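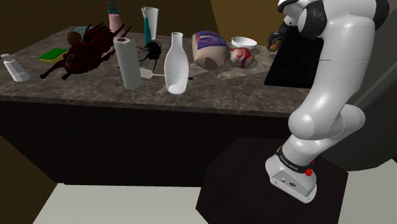 My house rules for a cluttered worktop

1 comment · 6 shares

I've been promising to write these up since December, and on Tuesday Karlijn Dekker asked me for the third time where she could find them, so I've run out of excuses. They're the rules I use when I'm setting up simulated kitchen jobs for a robot arm. There are only a handful, and most of them exist because I did the opposite for months and had to bin the results.

Write the task down before you place a single object. One sentence, plain words: "put the sponge in the bowl", that sort of thing. If I build the worktop first I always end up inventing a task that happens to suit the layout, and then of course the scores look lovely. Karlijn calls this painting the target round the arrow and she's quite right.

Clutter has to be proper clutter. My early kitchens had a mug, a plate and acres of bare stone, and any old policy could cope with those. Now I throw in things that have no business near a hob - a big dark red animal on its side with its legs sticking out everywhere, a black beetle, a marbled ball. Long thin legs are brilliant for this! They take up an enormous amount of room that a simple bounding box gets wrong, and an arm that plans its path round the body and forgets the legs will get found out very quickly.

Some things should be lying down. A squeeze bottle on its side is a completely different grasp from one standing up, and the same goes for jars. I used to tidy everything upright without even thinking about it, which is my mother's influence I suspect.

Fix your seeds and keep them. I run 50 layouts per task and I don't swap any of them out, even the horrible ones. Last spring we had 4 layouts where the target couldn't be reached at all, and the temptation to delete them quietly was strong. We marked them as unreachable in the notes, left them in the set and reported the score both ways. It made a dull table, but anybody reading it could see what we'd done.

Treat the hob as hot. It's a simulated hob and it's never going to burn anything, I know, I know. But the whole point is that habits carry over, so I draw a keep-out zone over the cooktop and any contact with it counts as a fail unless the task says otherwise. Same for speed limits. If you wouldn't let the real arm swing like that with a person standing next to it, don't let the pretend one do it and then call it a success.

Say what counts as done, and say it before the run. My wording at the moment is "object at rest, gripper open, nothing else knocked to the floor". That last bit added 13 failures to a set I'd been rather proud of, so you can imagine how popular it was.

I'm still undecided about lighting. Karlijn wants it varied on every run and I'd sooner vary it in its own batch, so that I know what broke. We'll probably carry on arguing about it over lunch.

21 likes · Share this post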